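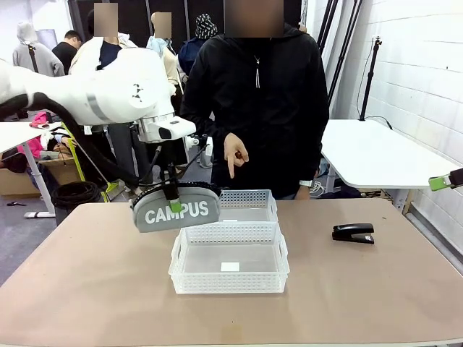 Re: [gripper-talk] Soft pads or bare fingers for bags and pouches?
Date: May 17, 2022
List: gripper-talk, Karnmont

> We've been running the stock fingers on our Pryor arm and they're fine
> on boxes, but anything made of cloth slides right out. Is it worth
> paying for padded tips, or should we just glue some rubber on and see
> what happens? Also wondering if people bother with a second camera.

Hi all,

We went through this exact thing in January, so let me throw in what we found (and please shout if your numbers look different!).

We started with glued rubber too. It held up okay for a couple of days and then the edges began to peel, and after that every grasp was a bit of a coin toss. So we switched to the green Folluma tips, same as on the gray CAMPUS pouch in the picture, and I'm really happy with them. We did 20 picks on each object with the old tips and 20 with the new ones, and on the zippered pouch we went from a lot of drops to 2. The pads give a little, so you can close on fabric without cranking the force way up.

Where they don't shine is small hard stuff. A stapler on its side is still a pain – the pad squishes, the stapler turns, and you end up with it hanging by one end. We got better results there by slowing the close down and coming in across the narrow part. If staplers and pens are most of your work, I'd stay with the bare fingers, to be fair.

On price, the set we bought was 599 for both hands. Not cheap! But we're past 1000 cycles now and I can see some shine on the pads and no tears yet.

As for the second camera, yes, I'd bother. Baskets with little holes all over the sides gave our wrist camera fits, and the depth came back full of junk near the rims. A fixed camera looking at the table from off to one side cleaned that up a lot. Ours runs through the Kerkness controller, which wants both streams at the same rate or it starts skipping, so check that first before you blame the cable like I did.

One question back at you: what closing speed are you using on cloth? I've been leaving ours on the default and I suspect we could go quite a bit faster with the new tips.

Happy to send the settings file if anybody wants it, just reply off list.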